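Section 4. Safe working practice at the tableware station

This section is for operators who already finished the Visterau induction. It explains how to prepare the station, how to let the two arms handle plates, bowls and cutlery, and how to stop the work in good order. The rules were written by So-ying Fang and apply to every station which uses the Lillon control software, version 11 or later.

4.1 Before switching on

1. Check that the emergency stop is within reach of the place where you will stand. Press it once, see that the Lillon panel shows STOPPED, and release it.

2. Walk around the table. Cables on the floor must not cross the way you will use to step back. Cables on the arms need enough free length for the full movement of the wrist.

3. Push the table by hand. If it moves, do not start.

4. Put out only the objects named on the task sheet. Glass and ceramic objects are allowed, but they should stand outside the planned path of both grippers if the task does not use them.

5. Write the number of the task sheet in the station book.

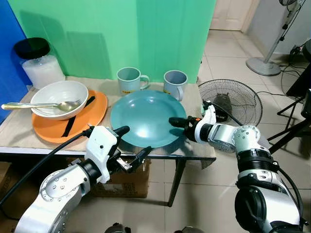 6. Set the speed limit to level 4 or lower. The higher levels are locked for tableware and only Hiu-tung Mok may open them.

7. Choose the grip profile. For plates use the Motska rim profile, which closes slowly and holds at the edge. The general profile closes too fast for thin rims.

Note: the grip profile goes back to general after each restart of the controller. Please choose it again, even if you changed nothing else.

4.2 During the work

1. Say "arms live" in a clear voice before you release the hold button. Wait for an answer if another person is in the room.

2. Keep your hands, hair and sleeves outside the reach of the arms. The reach is given on the station card. For the present set-up it is 1770 mm, measured from the centre of the base.

3. Lift a plate first at one side, then pause. Continue only when the grip is steady.

4. Do not catch a falling object. Let it fall, press the emergency stop, and collect the pieces with the brush – never with bare fingers.

Caution: a gripper which holds an object will keep its force after a normal pause. Do not pull the object out. Use the Release command, with one hand on the hold button.
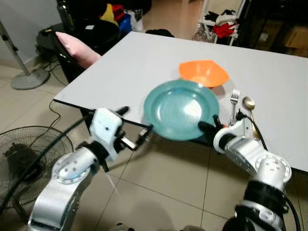
May I reach over the table to put a spoon straight while the arms are paused?
Only after the emergency stop is pressed, as a pause leaves the motors under power and the arms can move again from the panel.

4.3 After a stop

1. Find the reason before you reset. The panel shows a code; code 318 means that the two arms came too near to each other.

2. Move both arms back by the Home command, one after the other. The left arm goes first.

3. Look at the finger pads. Change them when the surface is cut or shiny. Spare pads are in the drawer with the Lukáč label.

4. Enter the stop in the station book with the time, the code and your initials. Small stops must be entered too.

4.4 End of the day

Send the arms Home, switch off the controller and wait until the panel is dark – this takes almost a minute. Then take the objects away and wipe the table. The station book is read every Monday, and open questions are answered on the same page. Changes to this section since November are listed in Annex B.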